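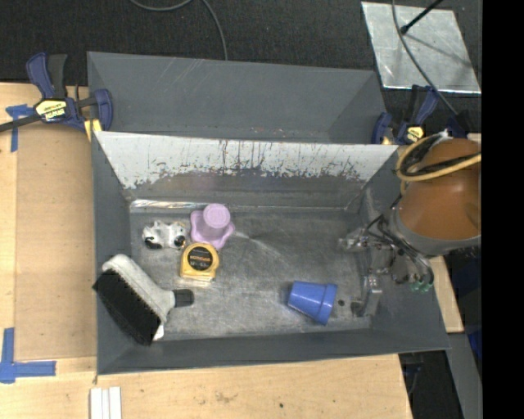

Shared workshop opens its bin-sorting robot project to members and visitors

Grirkier, April. Members of the Grirkier shared workshop are opening their home-built bin-sorting project to the public for the first time. The bench will be running for two evenings this month, from 6 pm, and anyone who wants to look at the machine, ask about the wiring or copy the parts list is welcome. Entry is free.

The project, called Dudar, is an attempt to get a robot arm to pick mixed household objects out of one metal bin and put them into another. It was started by Brynhildur Fogh and Grímur Hviid, who both rent bench space at the workshop and work on it in the evenings. Gizella Bárány joined in the winter to write the control software.

The objects are ordinary ones: a brush, a tape measure, a blue plastic cup and other bits and pieces. They were picked because they are awkward in different ways. A cup on its side offers the gripper a curved wall and an open rim, and a brush has a hard end and a soft end. Members add to the collection when they find something suitable at home.

"We wanted things people would recognise," said Brynhildur Fogh. "If you bring a visitor over and the arm is moving a machined test block, they nod and walk off. If it is trying to get hold of a tape measure, they stay and tell you how they would do it."

The two bins sit one behind the other and are held with bar clamps at the sides, so the set-up can be taken apart when the bench is needed for other jobs. Blue tape on the wooden top marks positions. The group looked at bolting everything down and decided against it, as the workshop's rules say that shared benches must be returned clear on request.

The second-hand arm came through Frandsen, a local dealer in used workshop machinery, and arrived without a gripper. The present gripper is the third version. The first was too wide to reach into the corners of the bin, and the second would close well enough but caught its own tubing on the way out. Grímur Hviid rebuilt the fingers over a fortnight and rerouted the hoses and cables at the same time.

"Most of my time has gone on hoses," he said. "The arm bends one way, the hose wants to bend the other, and you find out which one wins when something pulls out of its fitting. I now leave more slack than looks tidy."

The software has logged 2,410 pick attempts so far. Each attempt is stored with the position of the arm and a short note on the result. The group has written up 284 of the failed attempts by hand, with the reason for each, and will have the printed list on the bench for visitors to read. Dropped objects, objects pushed against the wall of the bin and grips that closed on nothing make up most of the entries.

Gizella Bárány said the list had been more useful to her than the successes. "The corners are the hard part. When something is lying close against two walls, there may be only one direction the fingers can come in from, and the program has to choose it before it starts moving. At the moment it often chooses badly. I have a new version that I hope will be ready for the open evenings, but I will bring the old one as well."

Running costs are met by the people working on the project, with a small materials grant from the Clekau makers' fund. The grant paid for spare tubing, fittings and a second set of fingers. The drawings for the gripper and the control program will be free to download from the workshop's website from the first open evening. Anyone may use or change them.

Visitors will be asked to stay behind the line on the floor while the arm is powered. Children are welcome with an adult. There will be a break halfway through each evening when the arm is switched off, and people can come up to the bench and look at the gripper closely. Visitors may bring one small object for the arm to try. It should be clean, dry and something they do not mind having scratched. Glass and anything containing a battery will be turned away.

The workshop has step-free access from the yard. Parking is limited to the spaces by the gate.

Contact: Snædís Hjaltadóttir, open evenings, Grirkier shared workshop. Questions about the drawings and the software should be marked "Dudar" and will be passed on to the group.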